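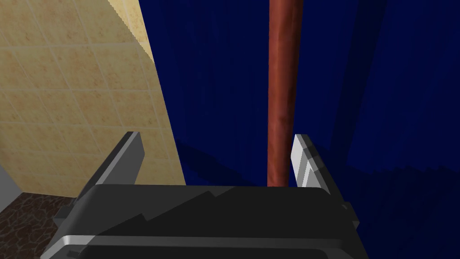

Plosis Holiday Ad Reactions

Version 3 of the set, put together by Yasaman Amini with a lot of help and a great deal of coffee from the people at Woreck.

Hello, and thanks for stopping by! Plosis is a collection of short written reactions to holiday advertising from grocery and department stores. Every reaction was written by a shopper shortly after watching one ad from start to finish, and every one has been read and labeled by two people. If you work in marketing, or teach it, or are just curious why one family finds a singing turkey charming and the next family reaches for the remote, I hope you'll find something useful in here.

Why I made it

I spent a good part of my working life at Fallahi, a small agency that made ads for regional grocers, and each January we would sit down to work out how our holiday spot had gone over. What we usually had was a pile of angry comments from the web and a handful of nice emails from the client's relatives. Loud people are easy to find. I wanted to hear from the ones who shrugged, or who liked the music and couldn't remember which store it was for (there are so many of those, you'd be amazed), so I started asking.

What's in the folder

reactions.csv has the reactions themselves, one per row
ads.csv has a short written summary of each ad, with its length and the type of store
labels.csv has both readers' labels, kept apart so you can see where they disagreed
guide.txt is the labeling guide, including the margin notes we argued over
changes.txt lists what moved between versions

The ads themselves are not included. We don't own them and couldn't pass them along even if we wanted to. Some of the summaries are a bit plain as a result, and you may find yourself wishing you could hear the jingle. Sorry about that.

Columns in reactions.csv

reaction_id: a plain running number, never reused, even when a row is taken out
ad_id: matches the same column in ads.csv
text: what the person wrote, with spelling left alone
recall: the store the person thought the ad was for, typed from memory
seen_before: yes, no or unsure
household: alone, couple, family or shared

How the reactions were gathered

Shoppers were invited through a notice board and a mailing list in Wosgate, where Woreck has its office. Each person watched an ad of no more than 100 seconds on their own screen, then had 30 minutes to write as much or as little as they pleased. We asked one open question, "What did you make of that?", and left it there. Earlier on I tried a longer form with rating scales and it was a mistake. People ticked the middle box all the way down and then wrote "fine" at the end, and I really can't blame them.

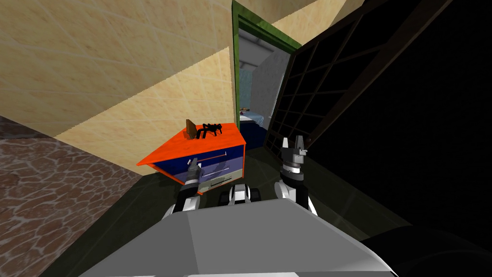 Names, street names and anything else that pointed to a particular person were taken out by hand before labeling. Where somebody mentioned a child or a neighbor by name, you'll see [name] in the text.

Labels

There are 3 main labels: warm, cool and mixed. A fourth, off topic, covers people who wrote about parking or the price of butter, and I confess those are some of my favorite rows. The readers worked separately and didn't talk a row over until both had finished the batch. Please don't average the labels into a score. A reaction marked warm by one reader and cool by the other is usually a joke that one of them missed, and it's worth going to read it.

Things to keep in mind

Everyone who took part lives in or near one town, and most of them do the household shopping. Older shoppers are well represented and teenagers hardly at all. All the text is in English. People who dislike advertising altogether probably never answered the notice, so the cool reactions may be gentler than what you'd overhear in a living room.

I'd ask you not to use the set to rank stores against each other or to guess how sales will go. It says nothing about sales.

Using and sharing

You're welcome to use Plosis for teaching, research and your own in-house work. If you publish something, please credit Yasaman Amini and Plosis, and say which version you used, as row totals differ between them. Please don't try to work out who wrote what.

Fixes and questions

If you spot a name we missed, write to the Woreck office straight away and the row will come out. For everything else, such as typos in the summaries or labels you'd quarrel with, send a note with the reaction_id and I'll get to it, though I'm slow in the weeks before the holidays.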